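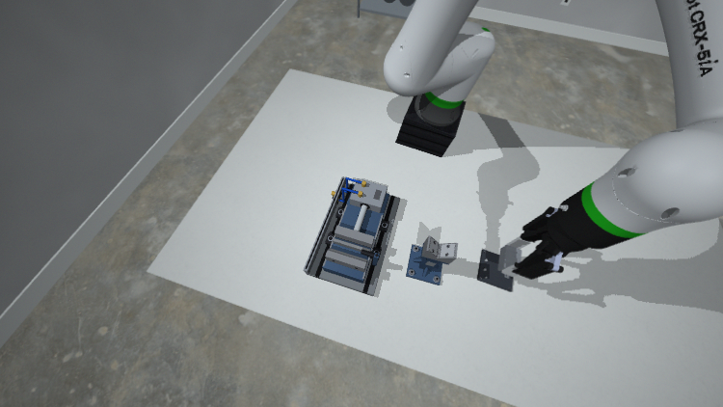 Figure 3. Two-arm simulated cell used for remote demonstration. The arm on the right holds a gray part near the dark square plate; the vise and the angle bracket on its blue plate lie to the left.

4.2 Collecting the demonstrations

All demonstrations were given by remote control in the simulated cell. The operator moves a handheld controller, the gripper follows, and the operator's opinion of his or her own coordination is revised downward. Bindu Iyer and Ruoxi Fang gave most of the 791 recorded attempts, of which we kept 500. An attempt was dropped if the part was released early, if an arm touched the vise, or if the operator said something into the log that suggested a loss of interest in the task.

We had planned to teach by hand, pushing a real arm through the motion as in our Larnari study. Guiding one arm this way is pleasant enough. Guiding two calls for a third elbow – the authors have two each – so the controllers won.
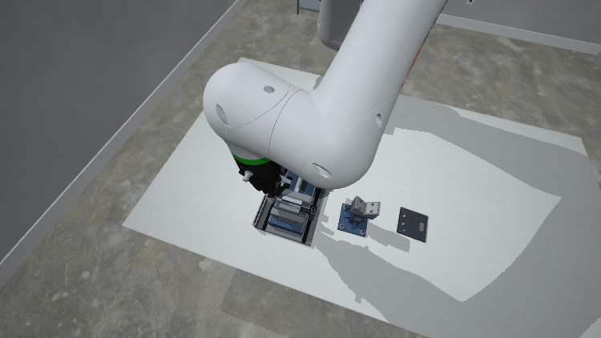

Operators slowed down sharply in the last stretch before contact, and the policy learned this faithfully. It also learned Fang's habit of stopping short of the fixture to think. The policy has nothing to think about, but it stops all the same. Trimming pauses longer than 145 ms removed most of this behavior and cost us nothing in placement accuracy. We left the approach paths as recorded, including one family of wide detours that Hongjun Zhong defends as style.

Each operator had eight practice runs before recording began. Wei and Ren, who skipped theirs on grounds of seniority, account for a share of the dropped attempts that we don't report.
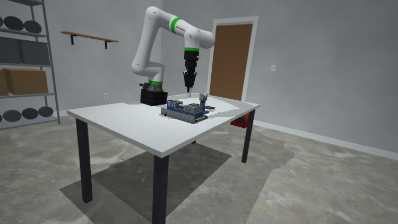
Why not script the motions and skip the operators? A script places the part well as long as it starts where the script expects it. We shift the start poses between runs, and the recovery moves people make after a poor approach are the portion of the data the policy uses most.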